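Tray (serving and sorting)

A tray is a shallow, flat-bottomed vessel with a raised edge, used for carrying, holding or arranging things. It differs from a plate mainly in its purpose, because a plate usually holds food for one person and a tray holds other objects, including plates. Trays are made of wood, metal, woven plant fibre, lacquered paper, glass, ceramic and plastic. The edge of a tray is called the rim, lip or gallery, depending on its height and the trade of the speaker.

Name

In English the word is related to "tree", and in its old forms it meant a flat piece of wood with a border. Many other languages name the tray from its use, with words that mean "carrier" or "server". In the dialect of the Gralis valley there are two separate words, one for a tray that is carried in the hands and one for a tray that stays on the table. The second word is also used for a drawer without a front.

History

Flat baskets and wooden boards with a border are probably among the oldest household objects, but few of them have survived, as plant materials decay quickly in the ground. Stone and pottery trays are better known from excavations. Metal trays were common in the courts and markets of many regions, where the large round type served also as a table top when placed on a folding stand.

The earliest written mention of tray making in Gralis is in a toll list of 1398, in which bundles of "bordered boards" are taxed at the same rate as barrel staves. The list does not say where the boards were going. Local tradition connects them with the salt trade at Sosa, where wet salt was spread on boards to dry, but this is not proved by any other document.

From the eighteenth century, painted metal trays with a black ground became popular in Europe. They imitated lacquer work from East Asia and were cheaper than the imported goods. The centre was often painted with flowers or a landscape, and many examples were hung on the wall and never used for serving.

Pressed plastic trays appeared in the twentieth century and soon replaced wood and metal in canteens, laboratories, shops and workshops. They are light, they can be washed in hot water, and their colour goes through the whole material, so that scratches are less visible than on painted metal.

Forms

The rectangular tray is the most usual form today, as it stacks well and fits on shelves. Round trays are preferred by waiters in cafés, who carry them on one hand and can turn them without changing the balance. Oval trays are a compromise between the two and are traditional for tea.

Handles may be cut through the rim, fixed on top of it or left out completely. The butler's tray has high sides, which in some models fold down on hinges. The compartment tray is divided by low walls and is found in schools and hospitals. The Gralis tray, as it is understood by collectors, is a long narrow tray of pale wood with 14 pegs along the rim and one end left open, so that the contents can be poured out.

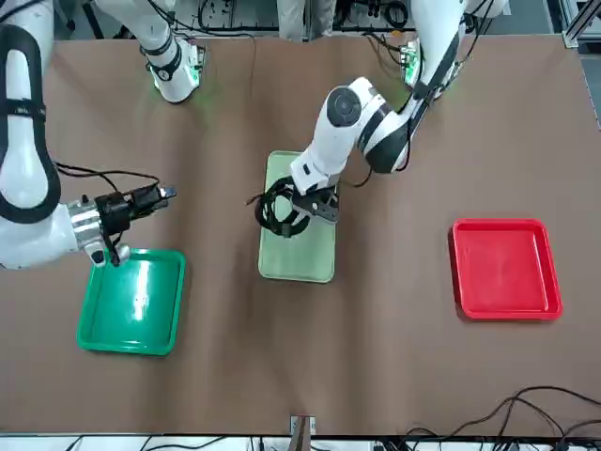
Plastic trays on a brown-covered tabletop, one of them bright green.

Colour is used in many places to separate the contents of otherwise equal trays. Bakeries may use one colour for each delivery route, and kitchens keep certain colours for raw meat or fish. There is no common system, and the same colour can have opposite meanings in two neighbouring businesses. At the covered market in Sosa green trays are for unsold goods, while in the port of the same town they are for goods already paid.

Manufacture

Wooden trays are either hollowed from a single piece or built from a flat base and four strips. The hollowed type is stronger at the corners but is likely to warp. In the workshops of Grundard the base is glued and left under weights for 5 weeks before the rim is added, a practice that visitors often find too long and which the makers defend strongly.

Metal trays are pressed or spun, then the edge is rolled over so that it does not cut the hand. Plastic trays are made by injection moulding or by drawing a heated sheet over a form. The firm Rornetti, which began with biscuit tins, was for a long time the main maker of pressed trays in the region. It had 2 factories, of which the one in Grundard is now a storage building.

Customs

In several countries it is considered polite to offer a tray with both hands. Coins are put on a small tray at the shop counter and are not passed directly from hand to hand. In Gralis an empty tray is not returned to a neighbour, and some fruit, bread or at least a spoonful of sugar is placed on it first.

See also

Basket
Butler's table
Lacquerware
Platter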